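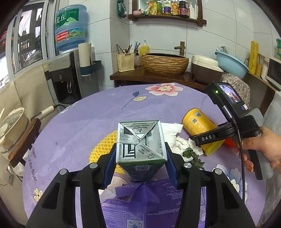 Home kitchens become training ground for Zutcombe sorting project

2018-07-24

Zutcombe has started collecting household examples for a learning system that is meant to clear and sort the things people leave on their kitchen tables. The work moved out of the company's test room and into ordinary homes this month, after a trial that began in April.

Collectors work with hand-held grippers, each with two padded fingers. A person picks up an item, moves it and sets it down, and a camera on the tool records the whole action. The recordings are then used to teach a robot arm the same job, with no arm needed in the home while the examples are gathered.

Each household is asked to do 200 pick-ups over several visits. A visit covers 20 to 30 items, and the table is rearranged after every 10 so the system doesn't learn one layout by heart. Drink cartons, cans, plastic packaging, tissues and foam fruit nets are all on the list, along with whatever else the household would normally throw out or put away.

Cartons have their own section in the instructions. Collectors are told to close the fingers on two opposite sides and to stop squeezing once the carton is held, as a crushed one can't be used again for the next recording. Soft items such as tissues are harder to label, and Zutcombe says those recordings are being checked by hand for now.

Prunonetti, which is handling the data, said patterned tablecloths and crowded tables had caused the most trouble in the April trial. The early model often reached for printed shapes on the cloth. More homes with coloured and flowered cloths were added to the program as a result, and plain white tables now make up a smaller share of the recordings.

Failed grasps are kept as well. Collectors mark them on the spot and try again, and both attempts go into the set. Recordings that show mail, family photos or faces are removed before training.

The first full model will be tested on an arm at Zutcombe's Goodwin Street site. The company has not set a date for the test, and said it had no plans yet to sell a finished machine. Households wanting to take part can register at the front desk of the Goodwin Street building.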